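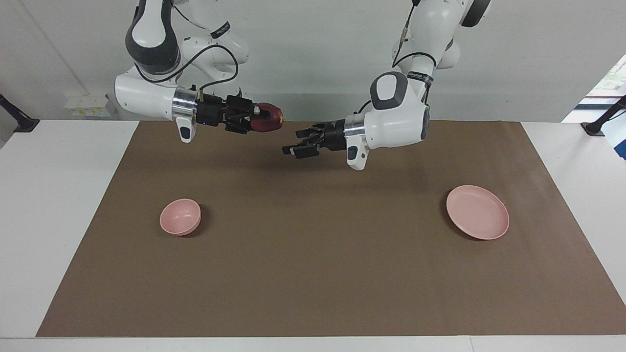 Rogelio Lagman and Hüsnü Erdem, maintainers

roletgate-reviews

Customer reviews of escape rooms, collected from the guest pages of three venues (Grudinden, Zudum and Fogh) and tidied up into one table. Version 14. We skipped some numbers after an argument.

What you get

1,274 reviews, one per row, in reviews.csv. Of those, 1,217 are in English and the rest are in whatever language people swear in when a padlock sticks. Columns are venue, room, group_size, escaped, stars and text.

escaped is yes, no or claims. The last value covers reviewers who say they got out but also mention that the host opened the door.

group_size is what the reviewer wrote. "Two couples and my brother" became 5. "The whole office" became blank.

What we changed

Last names of guests are gone. Names of hosts are replaced with HOST, so you will read a great many sentences like "HOST was so patient with my dad." We left the spelling alone. There are 41 spellings of "claustrophobic" and Hüsnü is fond of all of them.

Puzzle solutions are replaced with SPOILER. Zudum asked for this after a reviewer posted the entire Submarine Room in order, with times. If you find a solution we missed, please open an issue and don't put the solution in the title.

Known problems

The stars are nearly useless. Almost everyone gives five, including a man who spent his full hour in the wrong room.

Fogh changed its rooms in June and kept the old names. Reviews of The Vault from before and after are about different games. We can't separate them.

Star ratings from Grudinden were typed in by hand, by Rogelio, after midnight. He stands by them.

Please don't use this to rank the venues. People review when they're thrilled or when parking was bad, and Grudinden has terrible parking.

Getting started

Run load.py from the top folder. It prints the row count and one random review. If the count is off, download the file again before you write to us.

Corrections go to the issue tracker. Hint requests go to the venues.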